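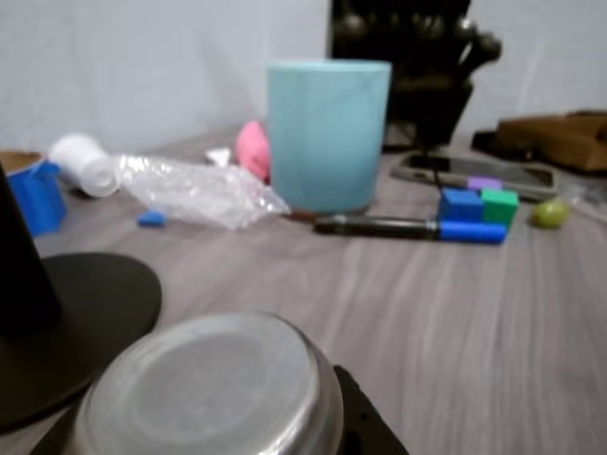
News > Local > Business

Search this site Enter keyword Go

May 2023
By staff writer

Tornerik opened its workshop on Boltholm Road to the public on Saturday, giving residents a first look at the table-top robots the company has been building there for the past two years.

Visitors went through in groups of 15, with a new group starting every half hour. Each demonstration ran for 14 minutes and used ordinary household items, among them cups, foam cubes, a marker and a metal bowl. Staff put the items out on a table and the arm was told to pick one up and move it to another spot.

The company said the foam cubes were the easiest for the arm to handle. Clear plastic bags are still a problem, and the arm gave up on one twice during the late morning session. Staff moved the bag and started the run again.

Tornerik makes the control software and buys its arms from Brimov, a supplier with a plant outside the city. The two firms have worked together since the workshop opened. The space covers 3,000 square feet and was used for storing furniture before that.

The company said 600 people signed up for the day. Those who could not get a place were offered a later date. Parking on Boltholm Road was full by noon, and some visitors were sent to the lot behind the library.

Children were allowed to choose which item the arm would try next. The marker was a popular pick.

A second open day is planned for August. Entry will be free, but visitors will need to book a time at the Tornerik front desk or by phone. Children under 12 must come with an adult.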